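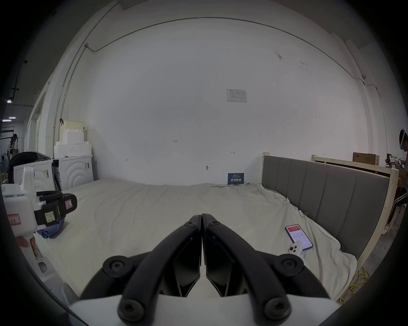

Grurnlow Housing Office

Progress report to the Griffiths Fund, 13 August 2019

The furnished tenancy program began in April with a target of 62 homes across Jodo and Rostska. Tenant sign-ups in Jodo are ahead of schedule. Rostska is behind – three leases there await the landlord's signature.

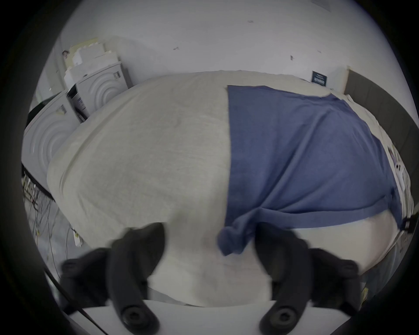 1 min read

Each household receives a bed, bedding and towels at the start of the lease. The office has approved 865 items for purchase from the 1000 allowed under the agreement. Delivery costs rose during the period and were met from the existing transport budget.

Rent arrears remain within the agreed limit. The office seeks the Fund's approval to move unspent Rostska money into the next quarter – no additional funding is requested. A revised budget is attached.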